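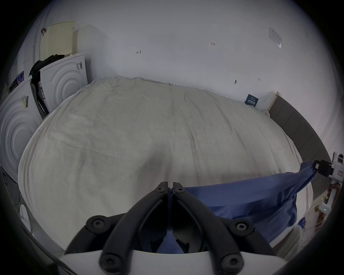

Navy-blue bedding on a large bed.

Haveck opens second linen store in Mirham

Tuesday, January 2, 2024

Bed linen retailer Haveck has opened its second store, on Danari Street in Mirham. The shop carries sheets, pillowcases, doona covers and towels in 126 colour and size combinations.

The store employs eight people, all from the Mirham area. Fit-out work was finished in December by local builder Kettunen.

Customers can bring in used cotton sheets and towels for recycling at the front counter. Items should be washed first. Mattress protectors and pillows are not accepted.

Online orders can be collected from the new store at no charge. Gift cards bought at the first store are valid at both locations.

The Danari Street store is open seven days a week, with two-hour customer parking at the rear.

Media enquiries: Haveck head office, Mirham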